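Inspection checklist for the Zullen hand-held gripper kit, trial pair, run at the Zasthorpe flat. Kit supplied on loan by Ó Briain. Tick only what you checked yourself. Comments go under the item they belong to.

Status key: **OK** / **Watch** / **Fail** / **N/A**

## 1. Before the session

- [x] Both grippers out of the case, no cracks in the black body. **OK**
- [x] Pivot pins seated on both halves, none standing proud. **OK**
- [x] Finger pads glued flat at the tip and the heel. **Watch**
 - Left pad on the second unit lifts slightly at the heel when you push it with a thumbnail. Not enough to stop work. Ask Ó Briain if pads are sold separately or only with the finger.
- [x] Jaws open and close through full travel by hand, no grinding. **OK**
- [x] Battery charged and door latched on both units. **OK**
- [ ] Spare pad set in the case. **Fail**
 - The packing list says one set. We had none.

## 2. Work area

- [x] Table stable, cloth lying flat. **OK**
 - The manual asks for a bare surface "where practical." We kept the cloth on. If you do the same, check for slip at the near edge.
- [x] Chairs pushed back far enough to get a straight reach over the bin. **OK**
- [x] Small electrical items unplugged before they go in the bin. **OK**
- [x] Bin has no sharp rim or broken corner. **OK**

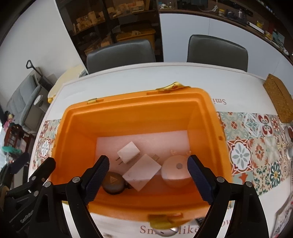
*Page last changed: November, 16:20*

The bin is the tighter of the two setups. With both fingers down inside the walls there isn't much room to open the jaws wide, and the linkages come close to the near rim. Approach from above and keep the wrist high. The white power plug should be picked up by the body, never by the prongs.

## 3. Pinch and contact points

- [x] Operator's free hand stays out of the bin while the jaws are moving. **OK**
- [x] No loose sleeves, bracelets or lanyards. **OK**
- [x] Linkage gap checked with the test card. **Watch**
 - The card goes in at the open position and gets nipped on closing. A fingertip would too. The warning label is on the carton only. We think it belongs on the tool.
- [x] Second gripper parked clear of the first when only one is in use. **Watch**
 - They can knock together if both operators go for the same side of the bin. Agree on who reaches first.

## 4. Grip test, mixed small items

Total of 53 picks across the two units. Slips: 12, nearly all on rounded cases with a smooth finish. Boxy items gave no trouble. We dropped nothing off the table.

- [x] Pads hold a flat-sided item without squeezing hard. **OK**
- [x] Pads hold a rounded item. **Watch**
 - Fan and earbud case both want to roll out of the jaws. Close slowly and let the item settle before you lift.
- [x] Loose batteries kept in a tray, never picked up by the ends. **OK**
- [x] Pads wiped down after the test. **OK**

## 5. Sharp items

Do this section last, and only after sections 1 to 4 are filled in.

- [x] Scissors closed before gripping. **OK**
- [x] Points down, and kept down for the whole move. **OK**
- [x] Nothing soft or valuable directly under the points. **Watch**
 - Move the figurine and the cable case farther off next time. There is plenty of free table on the left.
- [x] Nobody reaches across while a sharp item is held. **OK**

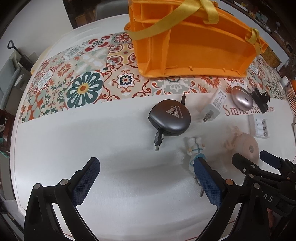

## 6. After the session

- [x] Both units switched off and batteries out. **OK**
- [x] Pads looked over for cuts. **OK**
- [x] Cycle counter written down: 39 on the second unit. **OK**
 - Counter on the first unit had been reset before it reached us, so no figure.
- [ ] Case closes with both units inside. **Fail**
 - Foam insert is cut for the older finger. The lid closes if you leave the insert out.

## 7. Service terms (read, not tested)

Pads are rated for about 2,000 cycles. Replacement goes through the Taltdale depot, and the loan sheet doesn't say who pays postage. Repairs to the linkage are depot only, so don't take the pins out yourself.

**Result:** accepted for a second trial once the spare pads have arrived and the lifting pad has been looked at. Insert to be swapped before the kit is shipped anywhere.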